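Werkstattbuch Papier und Färben, Mittwoch, 12. April 2023

Heute endlich wieder Krapp! Der Sud von gestern Abend ist über Nacht so schön nachgedunkelt, dass ich am liebsten gleich alles hineingeworfen hätte, was saugt. Angesetzt sind 400 g Wurzel aus der Kellinmont-Lieferung, grob gemahlen, mit Kreide im Wasser, weil unser Leitungswasser hier so weich ist. Temperatur brav unter 70 Grad gehalten (beim letzten Mal bin ich ans Telefon gegangen und hatte danach Braun im Topf).
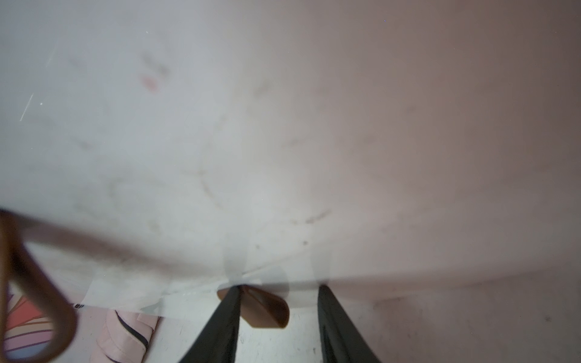 Rangi Grimshaw
Werkstattleitung, Färberei und Buntpapier

Zur Beize: Alaun auf den Kozo-Bögen, 10 Prozent vom Trockengewicht, zwanzig Minuten im lauwarmen Bad, dann hängend getrocknet. Probe 114 ist bisher mein Liebling, ein warmes Ziegelrot mit einem Hauch Orange am Rand, dort wo der Bogen zuletzt abgetropft ist. Die Vergleichsprobe ohne Beize bleibt lachsfarben und blutet beim Spülen furchtbar aus. Das Brunton-Papier verhält sich ganz anders, es ist geleimt und nimmt nur oberflächlich an. Für Vorsatzpapiere vielleicht sogar reizvoller, ich will das unbedingt noch mit Kleister probieren!

Eisenbad: eine winzige Messerspitze auf den Liter reicht. Der Ton kippt sofort ins Pflaumige, herrlich. Mehr macht ihn nur stumpf, und die Fasern werden mit der Zeit brüchig. Bitte den Eisenlöffel NICHT mehr zu den anderen hängen, ich hatte heute früh graue Punkte in einem Birkenbogen und habe eine halbe Stunde nach der Ursache gesucht.
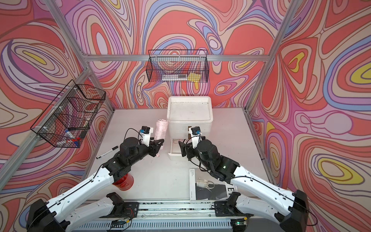 Dann noch Indigo, zweiter Anlauf mit der Fruktoseküpe. pH morgens zu niedrig, mit Kalk nachgeholfen und rund 20 Minuten stehen lassen, danach bronzene Haut und darunter dieses klare Gelbgrün. Drei kurze Züge, dazwischen immer an die Luft. Mit Krapp überfärbt gibt das ein Violett, das ich mit dem fertigen Vulska-Farbstoff nie hinbekommen habe. Reihenfolge unbedingt beachten: erst Blau, spülen, neutralisieren, dann beizen und in den Krapp. Andersherum wird es fleckig.

Lichtechtheit: neue Streifen hängen am Südfenster, halb mit Karton abgedeckt, bleiben dort bis Oktober. Die Blauholzstreifen vom letzten Durchgang sind leider stark verblasst, für die Einbände der Skodstead-Mappe fällt das also weg. Reseda hält sich dagegen prächtig.

Offen: Alaun nachbestellen, Filze auskochen, pH-Streifen sind fast alle. Krappsud steht im blauen Eimer, bitte nicht wegkippen, der gibt noch ein schönes Rosa her.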